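# Flosska hand-held gripper (setup and upkeep)

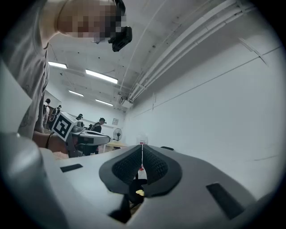

The **Flosska hand-held gripper** is a tool for recording hand work that is later used to train robot arms. It was developed at Brinska, a small automation firm, and is sold through Colovo, which also handles spare parts. The maker presents it as a tool that needs almost no setting up, and users have disputed this since the first units shipped. The person holding it performs a task with the gripper in place of bare fingers, and a camera on the tool records what happens. In normal use the operator carries a pair. The second tool can be identified by the white cube mounted on its gray body, which has a square black-and-white marker printed on it, and in many sessions the operator also wears a head-mounted device. Much of the upkeep described in this article concerns the marker and the padded grip, the parts most often blamed for bad recordings.

## Setup

The manual gives the setup time as 8 minutes for a pair. Haiyan Xiao, who wrote a long set of user notes on the tool, put it at 17 minutes for someone who already knew the steps, and longer in a room shared with other operators. Colovo has not changed the figure in the manual.

Setup is done in this order:

1. Wipe the camera window and the faces of the marker cube with a dry cloth.
2. Seat the cube on its mount and tighten the screw until the cube no longer turns by hand.
3. Open and close the grip several times and watch that both pads move evenly.
4. Start a test recording and hold the second tool in view of the first.
5. Check that the marker is found in the test recording before any real work begins.

The fourth step is often skipped. The manual calls it optional, a choice that is hard to defend: a cube put on a quarter turn out of place still looks correct to the operator, and the fault may only come to light when the recordings are processed.

## Grip pads

The grip is V-shaped and padded, with a fine mesh texture on its surface. The mesh is meant to help the pads hold smooth objects. It also collects lint and skin oil, and the manual's advice to clean the pads "as needed" has been criticized as no advice at all. Xiao's notes call for cleaning at the end of each shift with a soft brush and plain water, with the pads left to air dry overnight.

Colovo rates a set of pads for 548 hours of use. How the number was reached has not been published, and it is oddly exact for a part whose wear depends on what is being picked up. Users handling cardboard report much shorter lives – those handling soft toys and cloth report longer ones. Pads are replaced as a pair. Fitting one new pad beside a worn one makes the grip close off center.

## Marker cube

The marker lets software work out where the tool is in the camera view. Glare and smudges on the printed faces both interfere with this. Brinska claims that the marker can be read under any indoor lighting. Jinlong Xiong, a technician who has repaired the tools for several years, disagrees, and recommends checking the marker under the lights of the room where the work will be done, with the tool tilted through its full range.

Scratched faces are sometimes touched up with a black pen. This is a poor repair. Pen ink can be shinier than the print around it, and an uneven edge on the pattern may shift the measured position. A new cube is the usual fix.

## Repair

The housing is molded in light gray and is held together by screws under the rear cover. Opening it ends the warranty, although the manual also tells owners to open it when the grip sticks. Brinska has described this as a wording error. It was still there in the edition issued in March.

A sticking grip is usually traced to dirt on the slide. Xiong's method is to clean the slide, leave it without oil, and run the grip by hand before closing the cover. The Feng lubricant supplied with early kits is no longer recommended and was dropped from the parts list at revision 2. Owners of older kits were not told.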